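Gripper swap weekend

Saturday, April 4, 2026

Lesego Sibiya talked me into trying the Akeck fingers against my old Balluvon pair, and I'm so glad! Short, flat, stiff. I love them already.

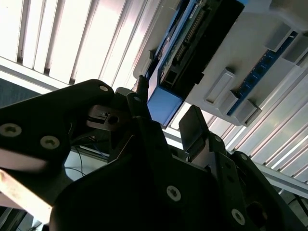
Black finger plate and side plate, seen from the wrist

The blue attachment got a turn near the holder board too. It's longer than I'm used to, so I slowed the arm way down (the Stisico controller makes that easy).

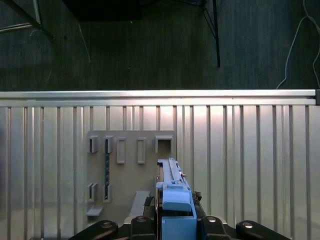 Then the old PC

I've wanted to try this on an open tower forever. So many cables in there, and up to 230 test moves planned on each pair, which is 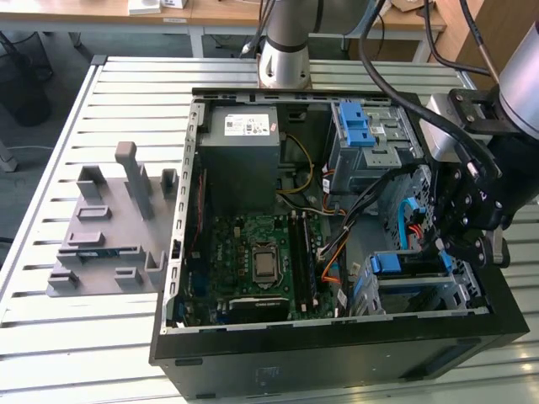 a lot for one weekend, but I like the slow ones best. Narrow tips matter so much more than grip force in a case like this.

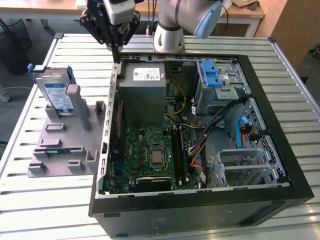 Fingers together, pointing down by the side rail

Balluvon numbers go up next, once I've fixed my log script.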